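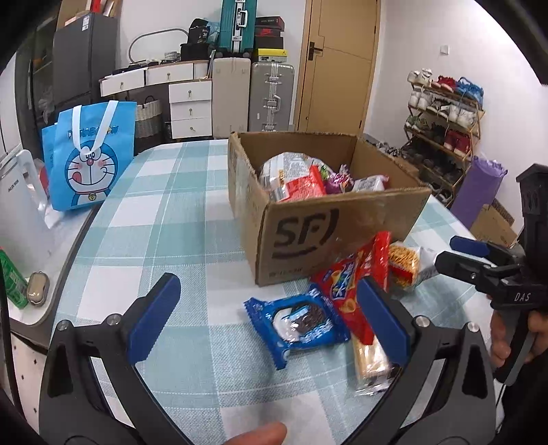

A note left on the previous entry asks why the small packets can't simply be tipped into the carton and shaken level, as was done for the Plerkis shelf. Shaking does level the load. It also puts the biscuits at the bottom under whatever is heavier, and the last carton filled that way gave 7 broken biscuits when it was unpacked. Placing by hand is slower, and we'll stay with it for now.

Starting point for this run: the brown SF box open on the checkered cloth, part of the snacks already in it, the rest out on the table. Loose items include the blue sandwich-cookie packet, the long red cracker packet and the clear packet of fried noodle snacks. The Doraemon tote stays on the left side of the table and is not part of the load.

Order used:
Large bags first, flat against the walls.
Long packets next, upright along one side.
Noodle snacks and anything with air in it to fill the middle.
Single-wrapped biscuits and candy last, on top.

The long packets are still the awkward ones. Upright they stand above the rim and the flaps won't meet. Laid on the diagonal they fit, but the corner behind them is lost to everything except candy. Tried both ways, kept the diagonal.
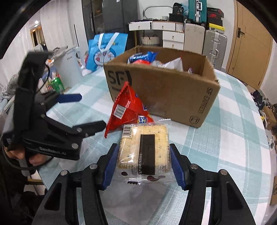
Workden, October 25, 2019

Second fill, same box. Dates read before packing this time. On the single biscuit in the clear wrapper, the production date and shelf life are in white characters on the black panel, which is easier to find than on most of the others. Barcode is at the upper left of the same wrapper.

The red pyramid packet doesn't stack on anything. Point up, it takes the floor space of two flat packets. Moved to the last layer with the biscuits beside it, not under it.

Filling took 30 minutes, against 11 for the shaken carton – most of the difference was reading dates. The Potedwood list has no column for shelf life. Add one before the December load.

Open: whether a sheet of card between layers is worth the height it costs.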